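The small bedroom, part two: the bed

Posted 15/08/2019

I wrote in May that I would finish the small bedroom before summer. Now summer is almost over and I am still in the small bedroom, but at least I arrived at the bed.

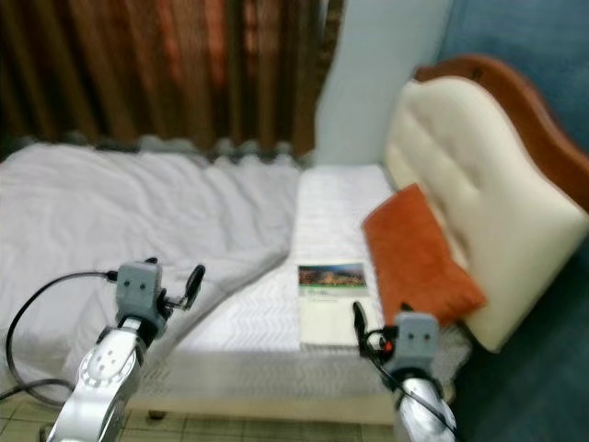

My plan was to do the bed last, after the shelves and the curtains. Then my cousin Csenge wrote that she is coming to stay for two nights on her way to Prurnitz, so the order changed. A guest can live without curtains, but she needs somewhere to sleep.

For people who did not read part one: this room was used for storage for many years. We had boxes in it, a broken fan, my husband's old school papers, and all the winter coats. Tibor says it was a very organized storage. I carried 16 bags out of it and I have a different opinion.

The mattress is the only thing in the room which we bought new. I wanted a white one with a quilted cover, and I looked at many of them in the shop until the seller became a little tired of me. We took the one from Jiltamex. The pattern on top is a small zigzag, like on a good winter jacket, and I like it so much that it is almost a pity to put a sheet over it. The side is a bit more gray. In the shop I did not notice the difference, at home I noticed it the first evening.

The bed base is old and we kept it. It has a pale cream color and short dark legs, and it is low, so the vacuum cleaner does not go under it very well. I must lie on the floor and use the long brush. I do this every second Saturday and I never enjoy it.

Now the blanket. It is light gray, nearly white, and it never looks straight. I pull it from the left, it moves on the right. I pull it from the right, it hangs down in the front. My mother could make a bed so that you could not find one fold in it, and she tried to teach me, but I did not learn. At some point I decided that a blanket may have folds. I only fold it back in the morning and leave it open for 30 minutes, with the window open too, and then I put it in place. I think this is better for the mattress anyway.

There is also the question of what to leave for a guest to read. I don't like when a guest room looks like a hotel, with a card and a pen and a chocolate. But one thin booklet on the bed is friendly, I think. When we stayed with Mrs. Csizmadia by the lake, she always put something on the bed for us - a walking map, or the program of the local concerts - and I remember that I read everything, also the advertisements.

What is still missing:

A lamp. The ceiling light is too strong for reading in bed.

A second pillow. Csenge sleeps with two, she told me this very seriously on the phone.

Hooks on the door. Tibor bought them already, so they are somewhere in the apartment.

The curtains, as I said. The fabric is cut, but I sewed the first side too short and I must open it again.

I will write part three when the curtains are up. If somebody knows a simple way to hang them without drilling into an old wall, please leave me a comment. Our wall is soft and it crumbles, and the last hole became the size of a plum.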